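How I collect demos for a two-arm skewering task

G'day! Setareh Rezaei asked how I record my sausage-on-a-stick examples, so I'm writing the whole routine down (the kitchen smells great, the keyboard less so).

First, pick a start pose and stick to it. Cup of skewers in the middle, tray within reach of both arms, nothing else in the way of the elbows. Then shift the cup a little between episodes, or your policy will just memorise one spot!

Next, drive slowly. I rushed my first 62 episodes in February and binned nearly all of them – the model learnt my jerky wrist perfectly. Pause for a beat before the tip goes in, and keep the skewer straight with one arm while the other brings the sausage down.

Watch the wrist views as you go, both of them.

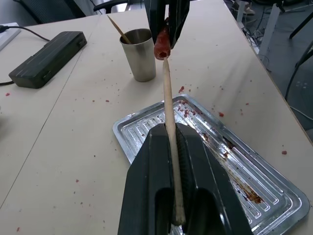
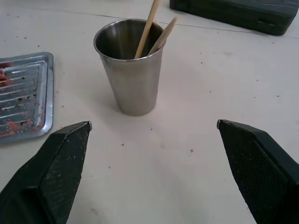
Label fumbles as you record them. I type "drop" or "miss" in the notes field and keep the good recoveries, as they're worth a lot later on. Piret Ramanauskas throws hers out and we've argued over it twice.

My set is at 306 episodes now. Back it up before you trim anything, then train on a small slice first and see what colour your loss curve turns your face.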